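Mullska wrist camera and two-finger gripper: a second look

2025-09-15

Print this page | E-mail this page

Mullska sells its wrist camera and gripper as a pair, and the sales sheet promises they will handle "everyday small goods" from the first afternoon. I've read that line on a lot of sales sheets.
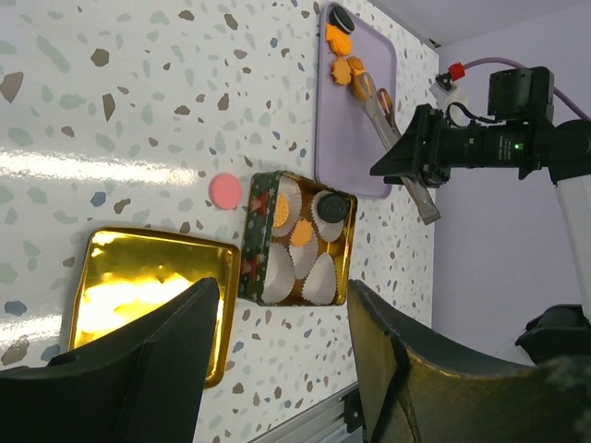 The pair costs $900, with the Rinside controller extra, and for that money I wanted to see it pack a biscuit tin. Biscuits are a fair test. They come in odd shapes, they crumble, and a pleated paper liner gives the camera very little to hold on to.

First, the camera. It sits close in and looks out past both fingers, so you always know where the tips are. That part I like. The trouble is glare. Our bench top is glossy, and with the overhead lights on you get a bright band across one side of the view. Metal is worse. The gold inside of a tin lid bounces so much light that Rinside's edge finder put the rim in the wrong place again and again. Mullska's advice was to turn on auto exposure, which fixed the lid and turned the chocolate biscuits into black blobs. I ended up setting exposure by hand. If you work on matte grey mats you may never run into this.

The gripper is better than I expected and not as good as the brochure. I ran 408 picks over 2 days, using sandwich biscuits, round crackers and the flower-shaped ones. Sandwich biscuits are easy. The crackers chipped at the scalloped edge until I brought the closing force down to 70 per cent of the default, and I'd like to know who chose the default. Flower shapes depend on where the fingers land. Catch two petals and it holds; catch one and the biscuit swings round on the way over.

Placing is the weak spot. A liner in a snug square tin leaves hardly any room for the fingers to open, and the release pushes the next liner sideways. The Vumon fingers I tried last November are narrower at the tip and did this much more neatly, though they cost more and the mounting screws are a nuisance. Mullska does sell a slim tip. It wasn't in the box, and I don't review parts I have to buy separately to make the first part work.

I also tried the pair on the Mabaso controller. It connected, the fingers opened and closed, and the force setting did nothing I could measure. The sales sheet says "compatible". Take that as meaning the plug fits.

Setup took a morning. The manual has the camera offset in one table and a different figure in the drawing two pages later, and the drawing is the right one.

Would I buy it? For loose picking off a tray, maybe, if the price dropped. For packing into anything tight, I'd borrow one first and take my own tin along.

Print this page | E-mail this page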